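Lamp cord switches: inline or at the strip?

nereap
Posted in Small Rooms, Lighting and Cords

Hi all, I've been reading here since July and finally have something to ask. I've set up a craft table in the back bedroom, a nice pale cream top, and I've got one lamp on it with a white cord that has the little rocker switch in the middle. The cord runs up the table to a power strip lying flat at the far side. My trouble is that the switch never stays where I put it. I reach for it while I'm sewing and it has wandered off under the fabric, and then I'm patting around like somebody hunting for their glasses in bed.

So do I fasten the switch down, or do I leave it alone and turn the lamp off at the wall? I'd rather not drill the top if I can help it, because I paid 125 for it secondhand and I'm fond of it already, smudges and all.

— Nerea Palacios
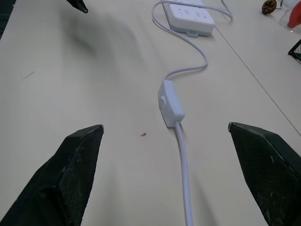
Jessie Laing thinks you should leave the strip where it is and fasten only the switch. I can say that with confidence because I'm Jessie, and I've been through three desks with this same bother! Get a strip of the soft hook-and-loop tape, put one half under the switch and the other on the table, and press. It peels off again when you want to wipe down. Leave a good lazy bend in the cord between the switch and the strip, so that when you nudge the lamp nothing tugs.

toledo_262
I'm going to disagree a little, Jessie, with affection. Tape on a matte top left me a gummy patch that took most of an evening to get off, and there's still a shiny spot if the sun is low. I use a Flikel cord clip on the table edge, the kind that squeezes on, and let the switch hang just below it. Your hand learns where it is in a day or two.

jlaing
Hanging switches drive me up the wall, I'm afraid. They swing, and my knee finds them. But you're right about the gum — test a corner first.

uvero
Whichever you choose, I'd get the strip off the table. Mine used to lie flat like that and I put my tea next to it for a whole winter before my sister said something. It's screwed to the wall behind the desk now and I sleep better.

nereap
Oh, the tea. Guilty. I'll move the strip this weekend and try the tape on the underside first, where a mark won't bother me. Thank you both, and Jessie, I'll mind my knees if I end up with the clip.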